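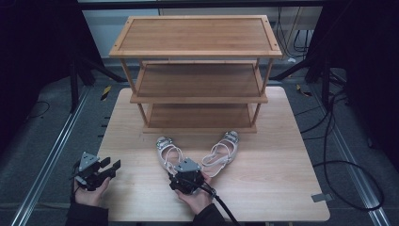
Is Kulden coming back for a third season? Pluvholm hasn't said, and every page that claims to know is guessing.

That's the short version, and you could stop reading now. I'd like to spend the rest of this item on the guessing, because my inbox has been full of it since January and I'm getting tired of typing the same reply.

For anyone who skipped it: Kulden is the harbor-town detective show on the Pluvholm service, the one where Inspector Wako spends most of the first season trying to find out who sank his own brother's boat. The second season ended with Wako on the ferry, the folder under his coat, and the cut to black that some of you loved and a lot of you didn't. No title card, no "to be continued." Then nothing from Pluvholm except a thank-you post to the crew.

A week after that, the date pages started up. You know the type. There's a clock counting down to an episode that doesn't exist, a box that says "Status: Returning (Unconfirmed)," and a paragraph that asks you whether the show was renewed without telling you. One of them had the premiere down for the spring. I went back to it last month and the clock had been reset to the fall, with no note about the change. Another one lists the status as "Canceled" at the top and gives a release window at the bottom. Take your pick, I guess.

Several readers sent me the Castgate page as proof. Castgate is the fan-run episode guide, and I use it myself for cast lists and original air dates, where it's pretty solid. But its season three entry is a placeholder. Anyone with an account can open one, and this one was opened the night the finale aired. It has an episode title in it, "Low Water," which I traced back to a message board post where a viewer was saying what they would call the opener if it were up to them. From there it went to Castgate, from Castgate to two of the countdown sites, and from those into an email to me with the subject line CONFIRMED.

Then there's the petition. When I looked it had 398 signatures. I signed it too, I'm not above it, but 398 people is a decent turnout for a school play and I doubt it moves a streaming company. The petition text says the show was Pluvholm's most watched drama. I can't find where that comes from. Pluvholm doesn't publish viewing numbers, so whoever wrote it either knows something I don't or liked how it sounded.

What do we have that's worth anything? Not a lot. Vlasta Jurić, who wrote the first season and half of the second, was on a podcast in the winter and got asked straight out. She said she had "a page and a half of notes and no phone call." People have quoted the page and a half all over the place and left off the phone call. To me the second part is the news. Writers have notes for everything. She also said she was working on something else, a stage play, and seemed a lot happier talking about that.

The other scrap is the set. A reader who lives near the harbor location wrote to say the fake police station sign was still up on the old customs building. Fine, but it stayed up for the whole gap between seasons one and two as well, and it could just as easily mean that taking it down costs money -- or that the building's owner likes it. I wouldn't hang a renewal on a sign.

If you want my own guess, and it's only that, I'd put it under even. The gap between the first two seasons was long, the actors have moved on to other work, and the second season was more expensive and in my opinion not as good. The smuggling plot in episodes four and five could have been one scene. I'd still watch a third. I'd watch a ninety-minute special that gets Wako off that ferry and tells us what's in the folder.

As for whether it's worth starting now, knowing it might never be finished: season one, yes. It closes its own case and you can walk away from it. Season two depends on how well you put up with loose ends. There are 15 episodes in all, and the first two are slow, so give it until the third before you write me to complain.

If Pluvholm puts out an actual announcement, with a name on it, I'll run it at the top of the next issue. Please don't send me any more countdown clocks.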